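Macaraeg House – Gallery: The Brick Room

Posted 2018-08-27

The Brick Room at Macaraeg House reopened to staff and visitors in July. It serves as a preparation and display room for the Waneck lending collection, which holds 600 household items available to schools, clubs, and small museums. This page presents the room and one of the display stands now in use.

The room keeps its exposed brick, with plain white wall above the masonry and a white trim line between the two. Bricks in red, tan, and gray were left unpainted at the request of the building office. Small holes in the brickwork have not been filled, and no new fixings may be made in the wall without written approval.

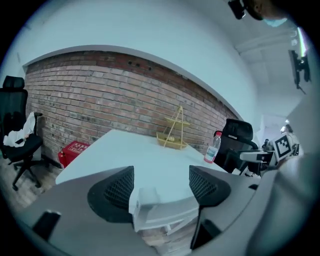 Yellow wire display stand, two tiers, on the white table beside the brick wall.

Akinyi Nyamweya asked whether the wire stands could be borrowed separately from the collection, as her group has plenty of small items to show and nothing suitable to put them on. They can. Stands are lent for 21 days, and a request may be made on the same form used for collection items. Please write "stand only" in the box marked Contents.

Borrowers are reminded that the shelves are shallow. They suit cards, small frames, and light kitchen pieces. Heavier objects should be shown flat on a table. Stands should be lifted by the lower tier and wiped with a dry cloth before return – cleaning sprays leave marks on the finish.

Groups wishing to use the Brick Room itself may reserve it for a half day or a full day. Up to 8 people can work in the room at one time. Drinks are permitted in closed bottles only and should be kept away from paper items. Tables are to be left clear at the end of each session.

Reservation forms are held at the Hulska Street entrance. Items from the Nimum bequest are listed separately and may be viewed by appointment.

Next gallery: The Long Store
Back to all rooms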